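Support > Grippers > Fingertips and pads > Ticket log
Category: Thin parts, soft pads, slip on lift

Subject: Card slips on lift, Brosulance soft fingers vs Bernon parallel jaw

Status: Open, waiting on supplier

We're comparing two fingertip sets on the same arm at the Garnitz bench before ordering for the other cells. The job is picking thin card stock and placing it upright in an open container. The Bernon jaw with hard tips does the pick but marks the card. The Brosulance soft fingers don't mark it, but the card rotates in the grip on the way over and catches the rim.

Tuesday, first run. Default close force, default speed. Out of 200 picks, 7 dropped and a lot more went in crooked. Wrist camera exposure left on auto. Drops were all during travel, none at the pick.

Tuesday, second run. Lowered the travel speed and left the force alone. Drops stopped, the crooked ones didn't. Cycle time is now too long for us.

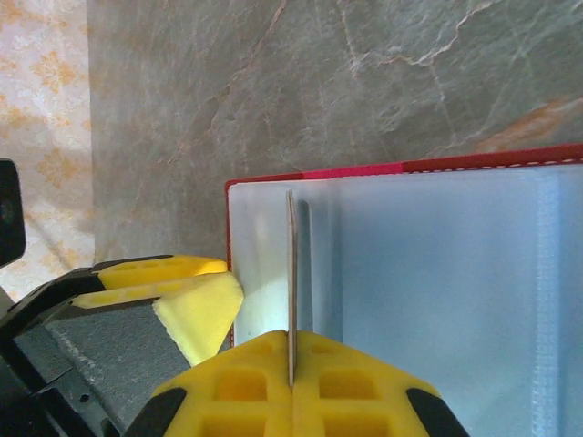

Does raising the close force fix the rotation? Only up to a point, as past the middle of the range the soft pads bulge and push the card sideways, so we went back to a moderate setting and changed the grip position.

Third run. Moved the grip point up 5 mm so less of the card is hanging free, and re-taught the approach so the fingers come in square to the card. Much better. We got through 130 picks before the first one caught the rim, then stopped to check the pads. No tears. Wiped them down anyway - dust from the card stock builds up and the grip gets worse as it does.

Controller note: the Triantafyllou controller reports "grip OK" on finger position alone. With card this thin it says OK with nothing in the fingers. We have turned that check off and are using the wrist camera to confirm the part. Auto exposure was hunting over the container, so it's now fixed.

Still to do: repeat the third run at the original travel speed, then run the hard tips with a thin rubber cover for a fair comparison. Supplier has been asked whether a firmer pad is available in the same shape. Will update when they reply.

Back to top | Contact support | Ticket history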